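Teaching a Robot Cell With Your Own Hands: Getting a Packing Team Started

When Gundico decided to automate part of its small-parts packing, the plan was for an outside programmer to come in, write the motions and leave. We talked them into trying it another way, with the packers showing the job by hand and the cell learning from those recordings. I've now helped set this up at Flenel and at Gundico, and I still get a kick out of watching somebody who has packed hinges for 11 years find out that her wrist habits are worth recording!

This page covers the first part, from choosing a task to the first usable batch of recordings. It's written for team leads and for the packers themselves. You don't need to know any code.

Before you start

Talk to the whole shift first, before any equipment comes out of its box. People will want to know what happens to their hours, and they deserve a straight answer from whoever can give one. At Gundico the answer was in writing: the cell takes over the night refill of standard kits, the day packers keep the mixed orders, and anyone who records gets paid training time. Yu-ting Liao, the packing lead, pinned it next to the rota so that it could be read without asking for it.

Agree on these points too:

Who may watch the recordings, and for how long they are kept.
Whether recordings can be used to judge someone's speed (ours can't, and I'd push hard for the same).
Who can stop a session. Our rule is that anyone at the table can, at any moment.

Step 1. Pick a practice task

Start with toy building bricks. I mean it! They're cheap, they don't roll off the table, they click when they're seated, and a mistake costs nothing. Putting bricks together also calls for much of what packing does: pick up a part lying at an odd angle, turn it, line it up with another part, press, let go.

Use a single color for the first round. With only one color, people stop sorting and think about their grip. Mixed colors can come later, once everybody is comfortable in the gloves.

Step 2. Set up the table

Use a plain table with nothing on it but the parts. Leave the bricks loose and at different angles. It's very tempting to line them up in neat rows, and I have seen three good packers do exactly that out of pure professional pride, but real bins are messy and the cell has to learn messy.

Coffee goes on another desk. So do phones. Check that the cables have enough slack for you to reach the far edge of the table without feeling a tug.

Step 3. Put on the gloves and trackers

Gloves first, then the trackers, strapped over the back of the hand. Snug is good; tight will bother you within minutes. Make a fist, spread your fingers, pick up one brick and put it down. If a tracker shifts while you do this, fix the strap now. A loose tracker can spoil a whole session and you won't notice until the evening.

Then rest both hands on the table for a slow breath before the first recording, so there's a clean starting position.

Step 4. Record

Work at your normal pace. Almost everyone slows down and gets very formal the first time, as if they were pouring tea for a visitor. Let that wear off with a few throwaway runs — we delete those without looking at them.
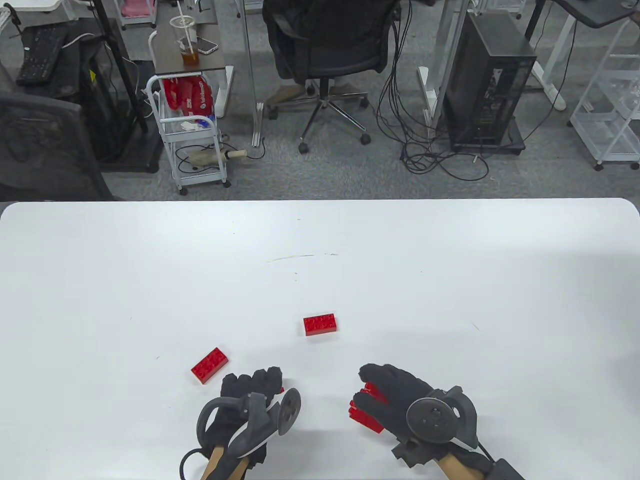
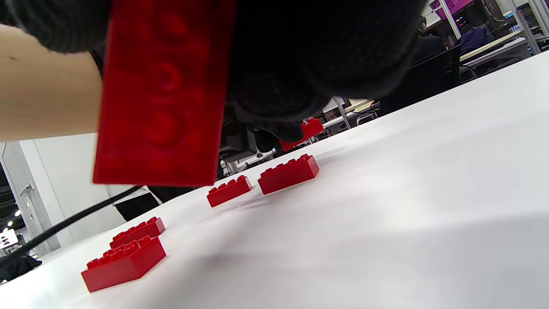 Black gloves and red bricks at the practice table.

A good recording starts with hands at rest, goes through one build, and ends with hands at rest again. Things that help:

Use both hands the way you usually would. If you like to hold a part in one hand and bring the other to it, do that.
Keep your head over the work, and try not to look away while you're joining two parts.
If you drop a brick, pick it up and carry on. Recoveries are gold. The cell will drop things too.
Change where you start from now and then. Reach for the far brick first, then for the near one.

We do sessions of 20 minutes and then swap. After that, grips get lazy and shoulders creep up. The person coming off the table should do something on their feet for a while.

Step 5. Review together

This is my favorite part. Sit down with the person who recorded and play back a few runs. Let them mark which ones they'd be happy to see copied. At Flenel, Isabelle Beaulieu threw out a run that looked perfect to me, and explained that she had pressed with the tip of her thumb, which she would never do through a full shift. The software had no way of knowing that. Neither did I.

Write these remarks down in the packer's own words and keep them with the file. We have 2899 recordings now, and the notes get opened more often than the charts.

Step 6. Move to real parts

When the practice build goes smoothly, bring in one real kit. We chose the Rendex bracket set, which goes out to Van Wijk every week and hardly ever changes. Two parts and a bag, that's all. Go back to Step 2 and set the table up from scratch, since metal parts slide in ways that bricks don't.

What changes on the floor

The day feels different, and I want to be fair about that. There is less repeating and more checking. Some people love it. One packer at Gundico missed the rhythm of the standard kits and asked to keep a bench of them by hand, and that was fine, so the bench is still there.

New questions come up as well. Who gets called when the cell stops at 3 a.m.? Is recording a job of its own, with its own rate? At Gundico it became one in July, and the packers now decide which kit is taught next. Yu-ting keeps the list on a whiteboard by the time clock. The next entry is cable ties, and I can't wait to see how that goes.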